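Home Help Forum > Kitchen > Worktops

Yellow ring on white worktop, wont shift

Asked 29 October 2022

Turmeric. Takeaway tub leaked overnight, now got a ring the size of a saucer on a white matt worktop. Worktop is a Skametti one, fitted in March so not even a year old. Tried washing up liquid, then bicarb paste, then Vokum cream cleaner. Bit paler, still yellow. Don't want to wreck the finish. Is bleach safe or not? Leaflet long gone.

2 answers

Answer 1

Stop with the cream cleaner!! It's gritty and on matt you get a shiny patch you can't undo. Ask me how I know. Mine's white too, same sort of colour, had curry on it more times than I can count. 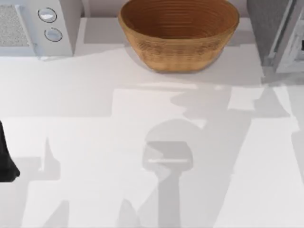
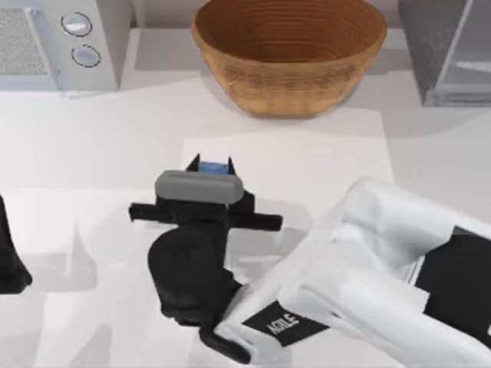

What I do:

1. Wash it down with warm water and a drop of washing up liquid, rinse, dry. You want all the Vokum off before anything else goes near it.

2. Surgical spirit on a cotton pad, lay it on the ring, leave 2 minutes. Turmeric comes up in spirit much better than in water. Window open, hob off.

3. Dab, dont scrub. Clean pad, go again, up to 4 times. Pad should come away yellow – if it doesnt you've got all you'll get that way.

4. Daylight. Sounds daft but turmeric fades in the sun. Blind up for a week or so and leave it alone. Mine went on day four.

Test a bit behind the kettle first obviously. As for bleach, depends what its made of. Laminate might cope with it well watered down, stone I wouldnt.

Answer 2

Sonent stain remover, green bottle, Balogun sell it. Never failed me. Not tried it on turmeric though, mine was red wine.

Comment from asker: did the spirit thing twice, nearly gone. Blind is up. Will ring Skametti about bleach before I try anything stronger, ta both

203 people found this page useful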